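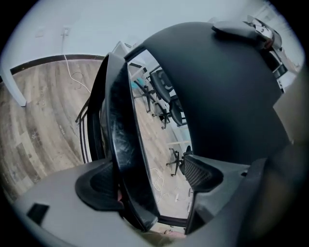 Glossy black strip with scuffs and fine scratches, between two grey gripper fingers.

Dried beans and peas: buying, soaking and keeping them

July 14, 2021

People have dried beans and peas for as long as they have grown them. A dried bean is a seed with most of the water gone, and in that state it will sit on a shelf for a year or more without any help. In Grurcombe the local rent roll for 1218 lists dried peas among the things tenants could pay with in place of coin, so they were clearly thought to hold their value.

Fewer households cook them from dry now. Tins are quick and there is nothing wrong with them. But dried beans cost less for the same amount of food, they take up less room, and you choose how soft they end up and how much salt goes in. Several readers wrote in after the last newsletter asking how to start, so the basics are set out in this item.

Buying

Age matters more than anything else. Beans carry on drying in storage, and an old bean can simmer for three hours and still be hard in the middle. The date on the packet is a best-before date and says little about when the crop came in. Shops that sell a lot of beans are usually the safer choice, as the stock moves. At our counter in Grummont the harvest year is written on the front of each bin, and the new crop normally comes in during November. If you buy elsewhere, look for an even colour and smooth skins. Wrinkled skins, a lot of split beans and dust at the bottom of the bag are signs that it has been there a while. Small round holes mean insects.

We stock the Portela, a medium white bean with a thin skin, and the Stimau, which is darker, smaller and holds its shape well. The Portela is the one for soups and anything mashed. The Stimau is better in salads and in stews that will be reheated. Split peas and lentils are sold from the same shelf but are treated differently, as explained further down.

Soaking

For two people as a main meal, weigh out 200 g of dried beans. Tip them on to a tray or a plate and look through them for small stones. Even well-cleaned beans have one now and then. Rinse them, put them in a large bowl and pour over 1000 ml of cold water. They will roughly double in size, so the bowl needs to be bigger than you might expect.

Leave them overnight, or for eight hours during the day. In warm weather put the bowl in the fridge. Beans left in a hot kitchen can start to ferment, and you will see bubbles on the surface and notice a sour smell. If that happens, throw them away and start again.

A spoonful of salt in the soaking water helps the skins to soften. The old advice that salt makes beans tough is not borne out in most kitchens. Acid does slow things down, so keep tomatoes, vinegar and lemon juice out of the pot until the beans are tender.

If you forgot to soak them, there is a short method. Cover the beans with water, bring to the boil, boil for two minutes, then turn off the heat and leave them with the lid on for an hour. The texture is a little less even but perfectly good for soup.

Cooking

Drain off the soaking water and rinse. Put the beans in a pan with fresh water to cover them by the width of two fingers. Bring to the boil and keep at a full boil for ten minutes, skimming off the foam. After that, turn the heat down so that the surface only just moves, and cook until soft. The Portela takes an hour or a little over. The Stimau takes longer, up to an hour and a half.

The ten minutes of boiling must not be left out with red kidney beans. They contain a natural toxin which is broken down by boiling but not by gentle heat, so a slow cooker on its own will not do the job. Boil them on the hob first, then transfer them. The same habit is sensible for other beans of the kidney family, including white ones.

Test more than one bean. Take out four or five and bite them. If any is chalky inside, give the pan another ten minutes. Let the beans cool in their liquid, otherwise the skins split.

Lentils and split peas

Neither needs soaking. Red lentils are done in fifteen minutes and fall apart. Green and brown ones need twenty-five to thirty and stay whole. Split peas take forty-five minutes or more and should be stirred towards the end, when they begin to catch on the bottom.

Keeping

Dried beans should be kept in a closed jar away from light and damp. A cupboard is better than a windowsill, however nice they look in glass. Write the date on the lid and do not top up an old jar with new beans, or you will have two cooking times in the same pot.

Once cooked, they will keep in the fridge for three days, covered with their liquid. They also freeze well. Drain them, spread them on a tray until firm, then bag them so that you can take out a handful at a time. Use within three months for the best texture.

The cooking liquid is worth saving too. It thickens soups and can be used in place of stock, though taste it first if you salted the pot.

Orders

The autumn bean box was sent to 354 households last year and will be offered again. It holds one bag each of Portela and Stimau beans, a bag of green lentils and a printed card with cooking times. Orders open once the crop has been weighed in, and the date will be given in a later newsletter. Boxes can be collected from Grummont or from the Saturday-free pick-up shelf at the Grurcombe village shop, during normal shop hours. Please return empty jars to either place, with the labels soaked off if you can manage it.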